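Folding robots get a rulebook of their own

15 February 2023

Anyone who has tried to compare two laundry robots will know the problem. One team counts a shirt as folded when it is roughly square, another wants the sleeves hidden and the hem straight, and a third stops the clock before the arms have let go. Now there is a shared set of rules, and it's a very good read (yes, really!).

The Brokholm Guide to Robot Cloth Handling came out this morning after a long stretch of drafting between the Evach workshop and the test lab at Fodgate. It runs to 22 pages, written in plain words that a new starter could follow on their first day, and it covers everything from how a garment should be laid down at the start to what has to be written up at the end.

The part that has people talking is the scoring. A fold is now judged on the finished shape alone, with the arms lifted clear of the cloth, and every attempt has to be reported, including the ones that went wrong. Teams may no longer pick their best run of the day. A trial set is 70 attempts, all with the same settings, and if somebody touches the garment by hand partway through, that attempt counts as a miss.
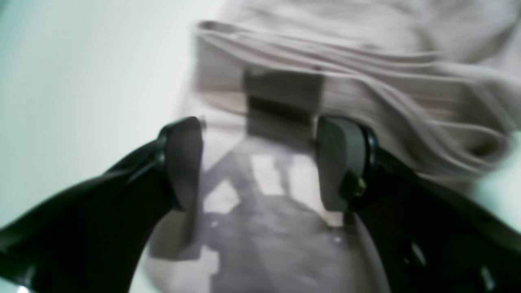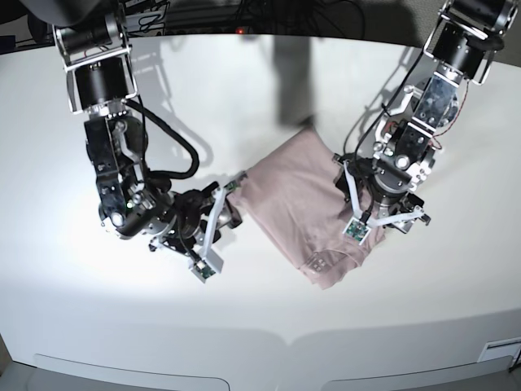 Lai-ching Wu, lead author of the guide, is delighted with how much of it came from people at the bench. "We had 1,325 comments on the first draft and I read every one of them," she told us. "The best ones were tiny. Someone asked what you do if the label ends up on the outside. We had pages on motor limits and hadn't given a single line to labels!"

Labels now have a section of their own, as do cables, which must have enough slack for the full reach of the arm and must never be able to drag across the cloth. Finger pads are to be checked before each set and changed in pairs. Lighting gets half a page, mostly on keeping it the same from the first attempt to the last, and there is a sensible rule on stopping: whoever starts the arms stays within reach of the stop button until they are parked.

There are six garment types in this first edition, starting with the plain T-shirt and ending with the fitted sheet, which Wu calls "the one everybody groans at". Socks were left out because the drafters couldn't agree on whether pairing them counts as folding. Expect that argument to carry on.

Satti, the small firm that makes practice garments for labs, has already said it will sew a set to the sizes in the guide, so that a team in one country can work with the same shirt as a team in another. That could make a huge difference to how quickly good ideas get passed around.

The guide is free to download from the Brokholm site. Comments for the second edition are open until the end of the month, and Wu says she'd especially like to hear from anyone with strong views on socks.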